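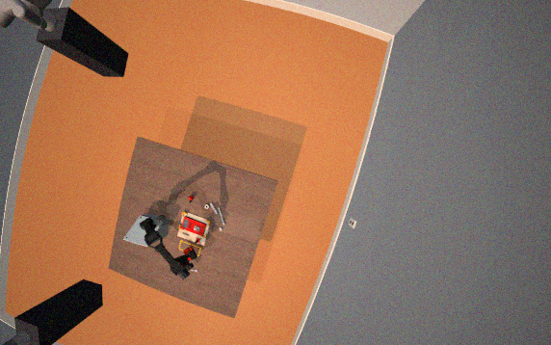
Painting the back room, finally

I closed on the house in February and told myself the back room would be the first thing I finished. It was the last. The entry is dated 7 September 2023 because that's the day I washed the roller for the final time and put the ladder back in the shed.

The room is small and faces north. The people who had the house before me used it for storage, and the walls were a yellow that had gone brown near the ceiling. I wanted gray. I had wanted gray since the first walk-through and I didn't expect choosing one to take longer than the painting.

I started with sample pots from Groltwood, the paint store out past the rail yard. They let you buy the small ones without ordering a full can, and over the spring I bought 11 of them. I painted squares on the wall by the window and looked at them in the morning, then after work, then with the lamp on. Most of the grays turned blue by evening. Two turned green. One looked fine all day and then went purple under the lamp, and I still can't explain that.

Bartosz Sadowski, who I used to work with and who painted houses for a living before that, told me I was doing it wrong. He said to paint the samples on big pieces of cardboard with a white border left around them, and move the cardboard from wall to wall. When the squares sit on the old color, your eye compares them to the old color. I repainted the ones I liked on cardboard and threw out half of them the same night.

The one I picked is called Fleditard. I have no idea what the word is supposed to mean. It's a middle gray, a bit warm, and on my walls it stays gray. The flat finish shows scuffs, so if you have kids or a dog you may want something with more shine.

Prep took most of the time. I washed the walls twice with sugar soap and let them dry overnight. I filled the nail holes, sanded, found more nail holes, and filled those. There was a long crack over the door that I'd been ignoring, and for that I used mesh tape and three thin coats of filler, sanding between each one. Then primer. The brown near the ceiling came through the first coat of primer, so I went back for a stain-blocking one and did the top of each wall again.

The painting itself was two coats over two days. I cut in with an angled brush and didn't tape. My lines aren't perfect in the corner behind the door, and I've decided to leave them.

Costs, for anyone who asks. Sample pots, primer, paint, filler, a new roller frame and a decent brush came to $123. I'd had a quote from a painter in town for the whole downstairs at $1,155, and I can see why people pay it. The back room was a lot of evenings for me.

A few things I'd do differently. I'd buy the stain blocker at the start. I'd clean the brush at lunch and again at night, as I lost an hour picking dried bits off the wall on the second day. And I'd write the color name on the lid of the can, along with the date, before it goes on the shelf. I have four old cans out there with no names on them at all.

The hallway is next. It gets more light and I'm leaning toward an off-white, but I've already got two pieces of cardboard propped up by the stairs and I don't like either one.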